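Setting up a two-arm sorting bench, part 2: bins and wrist views

Mushi is the pair of arms Ah-rin Jin and I keep on a bench at Brustwood, our shared workshop. Start with the layout, before you write any code -- it saves so much grief later!

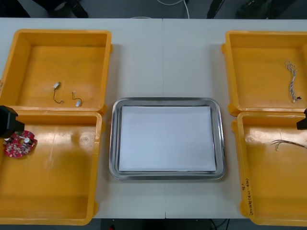 Sorting gets much easier when each arm has its own side to work. Give each one two bins, front and back, and keep the middle open for a shared tray. Paper in the tray makes a nice plain background, and you can write on the bins with a marker.

Next, open the gripper and bring it over the part. Leave room on both sides of loose wires. 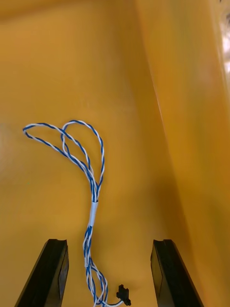 Fingers open, cable and plug between them

Now save a view with nothing to pick up. I love this step! Glare on glossy plastic can fool your detector, so feed it bare bin too. 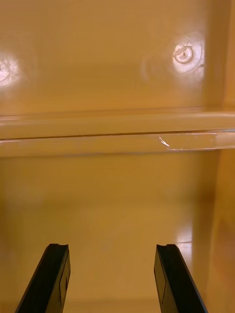 Bare floor, with glare on the back wall

Last, choose a grab point. Try the pale sleeve under the loops first, at speed 7. 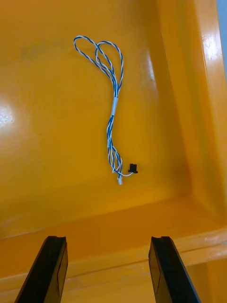
Solange Roussel wrote in to say she grabs her harnesses by the plug end and drops far fewer -- worth a try on Monday.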